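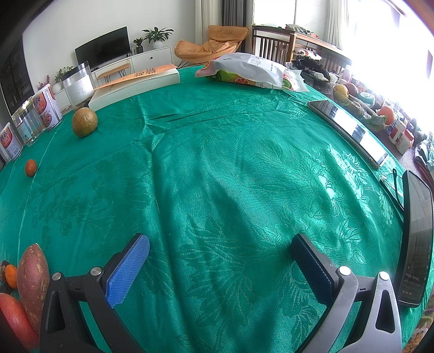 Mantel Clukadell redondo, jacquard verde azulado con dibujo de flores y hojas

Mantel Clukadell para mesa redonda
Inicio > Textil de mesa > Manteles redondos

Si tienes mesa redonda ya sabes lo que cuesta vestirla. Yo me pasé media vida poniendo manteles cuadrados en la mía, con los cuatro picos colgando y las visitas pisándolos al levantarse, hasta que me planté y empecé a buscar telas para coser los redondos que quería. De ahí salió el Clukadell, que es el mantel que más vendo y el que tengo puesto en casa casi todo el año (menos en agosto, que comemos fuera y saco uno de rayas viejísimo).

La tela

Es un jacquard, o sea, el dibujo va tejido y no estampado. Me preguntáis mucho por la diferencia: en un estampado la tinta se queda en la superficie y con los lavados va perdiendo, y en un jacquard las flores y las hojas las forman los propios hilos. Por eso brilla a trozos según por dónde le entre la luz, y por eso el color cambia tanto de la mañana a la noche. Con la lámpara del comedor encendida tira más a verde; a mediodía, junto a la ventana, yo lo veo casi azul. Si lo quieres para combinar con unas cortinas concretas, pídeme antes una muestra, por favor, que las pantallas engañan muchísimo.

El tejido me lo sirve Pirkine en rollos de 300 cm de ancho, así que puedo cortar los redondos de una sola pieza, sin costura en medio. ¡Esto para mí era innegociable! Probé otra tela más estrecha, con unión, y la copa de vino siempre acababa bailando justo encima.

Composición: algodón y poliéster
Peso: 200 g/m²
Color: verde azulado
Remate: dobladillo con esquina perdida, cosido a máquina
Diámetros: 140, 160, 180 y 200 cm

Qué medida te va

Mide la mesa de lado a lado pasando por el centro y súmale dos veces la caída que quieras. Para diario yo pongo 20 o 25 cm de caída, que no molesta en las rodillas. Para una cena con más ceremonia, 30 o 40. Una mesa de 120 con el mantel de 180 te queda con 30 por cada lado, muy bonita. Y si tu mesa es de las que se abren y se vuelven ovaladas, escríbeme antes de comprar: el redondo te va a quedar corto por las puntas y prefiero hacerte uno a medida (tardo 11 días laborables y no admite devolución, eso sí).

Lavado y plancha

Lavadora a 30 grados, programa suave, sin lejía. El primer lavado, solo, o con toallas oscuras que no te importen. Encoge un poquito, y ya lo corto con ese margen. Secadora no, que el dibujo se frunce.

Las arrugas de doblado, esas rayas largas que cruzan el mantel por la mitad cuando sale del armario, son el caballo de batalla de cualquier jacquard. Plánchalo del revés y con la tela todavía húmeda. Otra cosa que hago yo, cuando me pilla el toro: lo extiendo en la mesa la noche antes, le paso un pulverizador con agua y estiro con las manos hacia fuera. Por la mañana está bastante decente. Y si tienes sitio, guárdalo enrollado en un tubo de cartón.

Manchas: el aceite, polvos de talco y a esperar una hora antes de lavar. El vino tinto, agua con gas enseguida y sin frotar. Con la cera de vela todavía me peleo; lo del papel y la plancha me funciona unas veces sí y otras no.

¿Lleva antimanchas?

No, este no. El tratamiento le quitaba caída a la tela y se notaba un tacto plasticoso que no me gustaba nada. Si tienes niños pequeños, mira mejor el modelo Flesness, que va resinado y se limpia con una bayeta, o pon el muletón Chang debajo del Clukadell, que al menos protege la mesa y amortigua el ruido de los platos.

Servilletas a juego

Las coso con los recortes del mismo rollo, en juegos de 4, de 45 x 45 cm. Van según lo que me sobre, así que a veces salen agotadas una temporada. Si compras el mantel y las servilletas en el mismo pedido me aseguro de que sean del mismo rollo, porque entre uno y otro puede haber un pelín de diferencia de tono.

Envíos y cambios

Los diámetros de catálogo los tengo cosidos y salen en dos días laborables, doblados en papel de seda. Para cambios tienes 30 días, siempre que el mantel esté sin lavar y sin usar. Los gastos de la vuelta corren de tu cuenta, salvo que el fallo sea mío.

Muestras de tela: se piden desde el formulario de contacto, indicando color y dirección postal.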